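Section 3. Oiling and Care of Wooden Boards and Counter Inserts

Revised March 2021. This section replaces the care sheet packed with earlier Skonard boards.

3.1 Before you begin

Read the whole section before opening the oil. New boards leave the Herent workshop sanded but unfinished, and must be oiled before they are used with food. Boards that have already been varnished or lacquered are not covered by this section; see Section 5.

You will need:
Food-grade mineral oil
Two lint-free cotton cloths
A sheet of fine sandpaper and a flat sanding block
Mild dish soap and a soft brush

Note: Do not use olive, corn, or other cooking oils. They turn rancid in the wood and leave an odor that is difficult to remove.

3.2 Cleaning the board

1. Scrape off any dried food with a plastic scraper.
2. Wash both faces and all four edges with warm water and a small amount of soap. Wash the underside even if it has not been used. Wetting one face only may cause the board to cup.
3. Rinse quickly and wipe dry.
4. Stand the board on its long edge, with air reaching both sides, and leave it overnight.

Caution: Never place a board in a dishwasher or leave it soaking in a sink. Damage from soaking is not covered by the warranty.

3.3 Sanding

Sanding is needed only if the surface feels rough or has shallow knife marks.

1. Lay the board on a flat, stable surface.
2. Sand with the grain, using long, even strokes. Do not press harder at the ends.
3. Wipe the surface with a barely damp cloth. This raises the loose fibers.
4. Let the board dry, then sand once more, lightly.
5. Remove all dust before oiling.

Caution: Wear a dust mask when sanding indoors.

3.4 Applying the oil

1. Pour a small pool of oil onto the center of the board and spread it with a clean cloth, working along the grain.
2. Cover the edges and the end grain. End grain absorbs more oil and may need a second pass.
3. Leave the oil for 3 hours.
4. Wipe off whatever remains on the surface.
5. Turn the board over and repeat steps 1 through 4.
6. Apply two further coats to a new board, allowing one night between coats.

Warning: Oily cloths must be laid out flat to dry outdoors before disposal. Do not leave them in a pile.

3.5 Color and grain

Maple is supplied in pale shades from cream to honey. Wavy grain, small dark knots, and faint bands where strips are joined are normal features of the wood and are not grounds for return. Oiling deepens the color slightly. An open joint that will admit a fingernail is a fault and should be reported to the Seltbridge service desk with the order number.

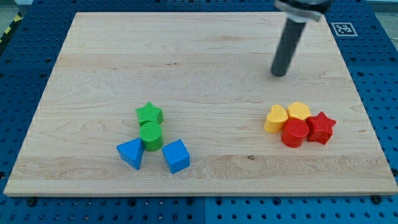
Shinji Wada: We oil our boards every October, and by spring the end grain is dry again. Would a wax coat over the oil help, or does it just sit on top?

Reply from the service desk: A thin coat of food-safe beeswax may be applied over the last coat of oil once the surface no longer feels wet. It slows drying but does not replace oiling. For boards in daily use, we recommend oiling the end grain monthly.

3.6 Storage

Store boards upright in a dry cupboard, away from ovens and radiators. Do not stack boards until the final coat has dried. Replacement oil may be ordered under part number 1389.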